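Wet wipes on a pale wood desktop – dull patches and the cable hole

Posted in Furniture Care & Surfaces
June 16, 2022

Sawsan Hattar

I have a light wooden desktop, pale beige with a faint grain, and I clean it with wet wipes from a soft pack. 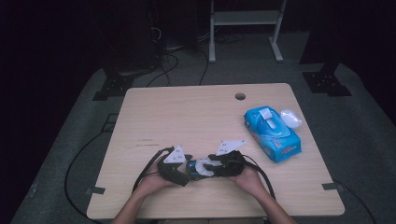 I do the full surface once a day and the front edge more often. After several months there are dull patches in the area where my forearms rest. They show only at a low angle to the window. By touch they are slightly rougher than the back of the top. The maker, Redberg, lists the finish as "clear matte" and gives no further information. The desk came secondhand, so I have no paperwork beyond the label underneath.

Two things I would like to know. First, are the wipes removing the finish, or is this residue that can be washed off? Second, there is a small round grommet hole near the back edge. Is the cut wood inside the hole likely to be sealed, and should I keep moisture away from it?

I have not tried polish or oil yet. I would prefer to avoid sanding if there is another option.

Gerd Frerichs

Start by separating residue from wear. They look similar at a low angle and are treated differently.

Most general-purpose wipes leave something behind when the liquid evaporates: surfactant, sometimes a conditioner or fragrance. On a gloss finish you see streaks. On a matte finish it fills the texture unevenly and you see patches. Skin oil from your forearms adds to it.

Test procedure:

Mix a few drops of plain dish soap in a bowl of lukewarm water. Wring a cotton cloth until it no longer drips. Wipe an area the size of your hand, half inside a dull patch and half outside it. Go over it again with a second cloth and clean water, then dry with a third cloth immediately. Leave it for an hour and look at it against the window.

If the patch is gone, it was residue. Wash the whole top the same way and you are finished. If the patch is unchanged and still rough, the finish is worn or the grain has lifted, and washing will not help.

For a second check, place one drop of water on the rough area and one near the back. Wait two minutes. A drop that stays domed is on intact finish. A drop that flattens and darkens the wood is on bare or nearly bare wood. Blot both right away.

In the worn case you need some abrasion, but very little. Use a very fine pad, 1000 grit, with the grain and almost no pressure, just enough to take off the raised fibers. Remove the dust and apply a thin coat of a compatible clear matte finish. Try it on the underside first. Do not put oil on until you know what is already there – oil over an intact film stays sticky, and oil under a later water-based coat causes adhesion trouble.

On the hole: assume the cut edge is not sealed. Many are drilled after finishing. Brush two thin coats of clear sealer onto the inside wall with a small artist's brush and let the first dry fully. Until then, wipe toward the front of the desk so liquid does not collect at the rim.

Velden_Joinery

Wipes are fine. I have used them on my own table for years. Just don't get the ones with alcohol.

Sawsan Hattar

Thank you both. I did the soap test. The left patch went away completely. The right one is better but still rough, and the water drop went flat there. I will order sealer for the hole and do the right side in August when I can leave the windows open overnight. Are wipes acceptable afterward?

Gerd Frerichs

Once the new coat has cured, yes, for spots. Check the curing time on the can; dry to the touch does not mean cured. Follow each wipe with a dry cloth. For the daily cleaning, a barely damp cloth is enough. Close the lid on the pack between uses, and don't leave the pack lying on the fresh finish.

Related threads

White ring on a waxed side table
Wendt matte lacquer over old shellac
Nollex grommet covers, which diameter to order
Removing label adhesive from unfinished beech
Raised grain after a water-based coat
Desk edge swollen near the window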